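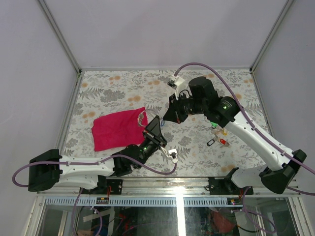
Dorota Jakubowski
Sorting lead, Koval returns center, Restville

So the arms have been on bench 3 since March, and people keep asking me if I'm worried about my job. Short answer: no. Long answer: ask me again when they can tell a key ring from a piece of tubing!

We get all sorts at Koval. Cloths, tags, little plastic bits, stuff that fell out of somebody's return and has to go somewhere. I did that by hand for 11 years (my wrists can confirm) and now a good part of my shift is setting items out on the flowered tablecloth, watching two grippers go at them, and typing up what went wrong. Fabric is the big one. A crumpled cloth never lands the same way twice, and I've gotten weirdly invested in it – I catch myself cheering.

What I didn't expect was how quiet it'd get. Four of us used to stand at that bench and talk nonsense all morning. Now two are over in packing, and I see them at lunch, 25 minutes if the line's behaving. I miss that more than I'd have guessed.

The pay went up a little with the new title. Training was one afternoon, and I've asked for more. Still waiting to hear back on that one.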